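Clearing the bed: a small bedroom and a box of clothes

From the Plendness home newsletter, 3rd December

Last month's item on kitchen drawers brought in 255 replies, and more of them asked about children's bedrooms than about kitchens. The most common complaint was clothes on the bed. They get put there to be sorted, they are moved to a chair at night, and the next day they go back on the bed. In a small room the bed is often the only flat surface big enough to work on, so it makes sense to use it. The trouble is leaving the job half done.

The method we suggest is one box and one short session. Make the bed first, even if it is going to be changed later in the day. Pull the duvet flat, push the pillows up to the wall and put the box in the middle where you can reach it from the side. A small box is better than a large one. When it is full you stop, deal with what is in it and start again.

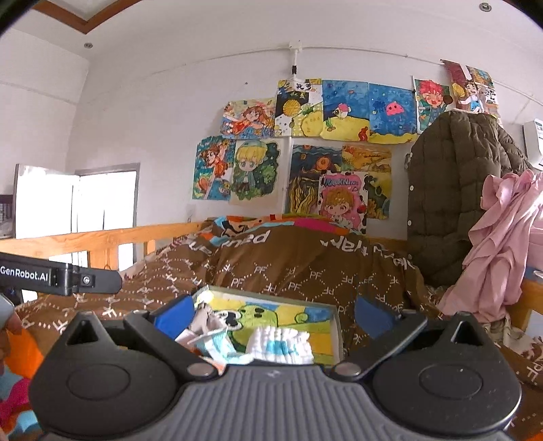 Folded things go in a box more easily than they come out. If you lift from the top, the layers underneath slide and you have to fold them again. Take out the whole lot, put it down on the duvet and go through it one piece at a time. Striped and patterned pieces are easy to pick out. Plain white ones tend to get missed at the bottom, so run a hand round the corners before you put the box away.

Keep three places in mind while you sort: the drawer, the wash and the hook. Coats and anything with frills or gathers should go on the hook. A padded jacket takes up half a drawer, and it does no harm hanging on the wall beside the bed if there is no wardrobe. Leave enough space between the hooks for each thing to hang straight. The Skerkard double hook is 80 mm across and will take a winter coat, but it needs a proper wall plug in plasterboard.

Small items are the ones that hold people up. Hair bands, odd socks and disposable face masks all turn up among the clothes.
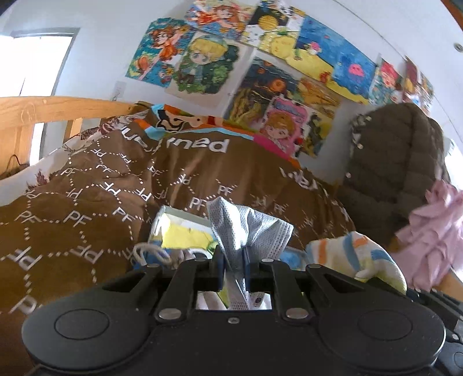
Reading time: 3 minutes

Pick these out as you come to them and put them on one side of the bed. A face mask with its loops loose will catch on buttons and knitwear, so fold it in half and keep it in a pocket or a small bag of its own. Used ones go in the bin. Do not put small things back in the clothes box at the end, or you will be looking for them again next week.

A few readers asked about drawings on bedroom walls. We would leave them up. Two straight rows above the bed look tidy enough and take nothing away from the floor. Use removable putty on painted walls, and press it on at all the corners so the paper does not curl when the window is open.

Bare pine bed frames also came up. Dust the rails with a dry cloth when you change the bedding, and hang nothing damp over them, as untreated pine marks easily.

The Ostermann under-bed drawer we mentioned in April is back in stock at Clustden. It comes in one width and needs 220 mm of clearance, so measure from the floor to the underside of the frame before ordering.

The next item will be on shoes by the front door. Replies to the usual address, please.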